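I have been arguing with my neighbor Kamlesh Rawat about hot water for the better part of a year now, and I think it is time I argued with everybody else. He is a friendly man and a patient one, and he believes that the next thing any household should buy, once the roof is covered in solar panels, is a battery. I believe it should be a better water tank, and I would like to explain why, even if it takes me a little while to get there (it usually does).

Batteries get all the attention. They hang on the garage wall and have a little green light, and there is an app that shows you the power going in and out, and I understand the appeal, I really do! I have stood in Kamlesh's garage and watched that app with him for longer than either of our families would think reasonable. But a great deal of what we use energy for at home is plain old heat — showers, dishes, laundry, warm rooms — and heat is one of the easiest things in the world to put away for later. You warm up a tank of water at noon, you wrap it well, and you use it at night. People were doing a version of this in 1925 with a tank on the roof and some black paint.
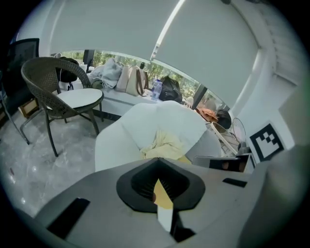 The wrapping is where I think we have gone wrong. Most of the old tanks on our street are poorly insulated, and the pipes running away from them are often bare, so the warmth we paid for leaks out into a closet all evening. Think of something soft and padded with its sides folded inward, like that white one with the pale yellow cloth tucked down in its hollow, and you have the general idea of what a tank wants around it: padding on every side, and no gaps. A good thick jacket and some pipe sleeves cost very little next to a battery, and you can put them on in an afternoon with a pair of scissors and a roll of tape. Do read the instructions for your own heater first, especially if it burns gas, as those need their vents and controls left clear.

My friend Saoirse Ó Riain, over in Brarano, went a step further and put a simple timer on her electric tank so that it heats in the middle of the day, when her panels are making more than she can use. She kept the thermostat where it was and changed nothing else. There are four people in that house, two of them teenagers, and she tells me the complaints about cold showers are no worse than they ever were, which I take as high praise.

Now, I want to be fair to Kamlesh. A tank of hot water will not run your refrigerator when the lights go out, and if you live at the end of a long line, the way they do out past Triven, a battery may well be the first thing you should buy. I would never tell those folks otherwise. My quarrel is with the rebates. Our county will give you $2000 toward a battery and not one cent toward a jacket or a timer, and so of course people go where the money is. I would too.

What I would like to see is a small, dull, easy rebate for small, dull, easy things, with a form that fits on one page. Kamlesh says I should bring it up at the September meeting, and he has offered to drive, so I suppose we will be arguing about it all the way there and back.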